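Home | Recipes | Kitchen Gear | Holidays | Forum

Filed under: Side Dishes, Slow Cooker Guides

14 comments | 65 shares

Section 3: Setting Up for Cornbread Dressing in the Dendar Slow Cooker

Posted June 24, 2020 by Darcy Grimshaw

Yes, it's June, and yes, I'm already making dressing! Once you've had it with grilled chicken in the summer you'll wonder why it only comes out once a year. This section picks up after you've washed the crock and read the safety page (Section 2), and it covers everything from dry bread to the moment you lift the lid.

Before you start

Bake your cornbread the day before. A plain, unsweetened pan is best, and the Pulano skillet recipe in Section 1 makes the right amount. Crumble it onto a sheet pan and leave it out overnight, loosely covered.

1. Set the cooker on a level, heat-safe counter with open space on every side. Keep the cord away from the sink.

2. Butter the inside of the crock, all the way up to the rim. Be generous, the buttery edges are the best part!

3. Melt a stick of butter in a skillet and cook 3 ribs of celery and one large onion, chopped, until they're soft. Stir in the sage and thyme and take the pan off the heat.

4. Put 8 cups of crumbled cornbread in your biggest bowl. Add the vegetables and toss with your hands once they've cooled a little.

Note: If your bowl is on the small side, mix in two batches. You'll lose half of it over the edge otherwise (ask me how I know).

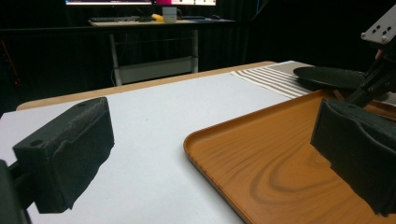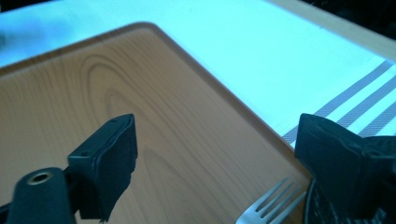
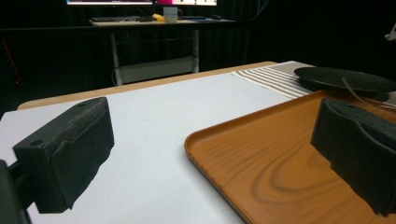 Fig. 3. Between steps.

5. Whisk two eggs into the cold broth and pour it over the bread a cup at a time. Stop when the mixture is very moist and just holds a spoon upright. Different cornbreads drink up different amounts, so go by feel.

6. Spoon everything into the crock. Level the top but don't pack it down.

7. Lay a clean, folded dish towel across the top of the crock, well clear of the heating base, and put the lid on over it. Fold the corners of the towel up over the lid.

CAUTION: Never let the towel hang down against the base or the cord. Stay in the house while it's cooking.

8. Cook on LOW for four hours. The Saliba insert is thinner than the standard crock, so start checking at three.

9. Test the middle with a food thermometer. You want at least 165 degrees before anybody gets a spoonful.

CAUTION: The crock stays very hot after the cooker is switched off. Use two dry oven mitts and set it on a trivet.

Serving and leftovers

Switch to WARM and it'll hold happily for two hours. After that, move what's left to shallow containers and get them in the fridge. Cold slices fried in butter with an egg on top are wonderful, wonderful, wonderful!

For the Gratedmont cheddar version, go to Section 4.

Previous | Next | Back to Contents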